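Setting Up Your Pokeck Water Softener, Part 4: Hardness, Salt and the First Rinse

OK, so the plumbing is done, the bypass valve is still shut, and you've mopped up whatever you spilled (I spilled plenty). Now we get to the part I like, where you tell the Pokeck what kind of water it's dealing with. I've put in a lot of these around Ustside, and the order below is the one I use every time.

1. Find your hardness number. Your water company may list it online, or you can use the paper strip taped inside the lid. Dip it in cold tap water, shake it off and match the color to the chart. My own house came out at 256 parts per million, and my kettle looked like the inside of a cave!

2. Plug in the control head and wait for the display to stop blinking. Hold SET until you see the letter H.

3. Press the up arrow until you reach your number, then press SET once more. If you go past it, keep going. It wraps back to the start after 396.

Note: The older Torley heads count in grains instead. If yours has a round dial, use the table on the back page, and please don't guess.

4. Set the clock. The softener rinses itself at night, and you do not want that happening in the middle of somebody's shower.

Hard water shows up first in the places where it gets heated or left to dry, so kettles, coffee makers, shower doors and the little screen on the end of the faucet. Give those a good descaling now, while you're in the mood for it, and you'll have a clean start to judge by. Follow whatever the maker of each appliance says about cleaners.
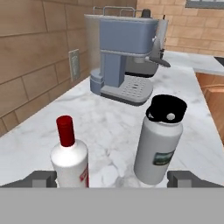
Filling the Salt Tank

1. Lift the lid and check that the float tube is standing straight up. If it's leaning, push it back into its clip.

2. Pour in salt pellets up to the molded line. I like the Bouchard pellets, but any clean softener pellet will do. Rock salt leaves a muddy layer at the bottom, and I got tired of scooping it out.

3. Add a bucket of water, just this once. After today the unit fills itself.

CAUTION: Keep your hands out of the float tube while the power is on.

4. Open the bypass valve a quarter turn, listen for the hiss to die down, then open it the rest of the way.

5. Hold RINSE until the motor starts. The first rinse takes around 205 minutes, so go do something else. Cloudy water at the drain hose is normal for this first one.

If the display says E4, the drain hose is kinked. Straighten it and hold RINSE again.

Theophilus Annan
Revised 3 May 2022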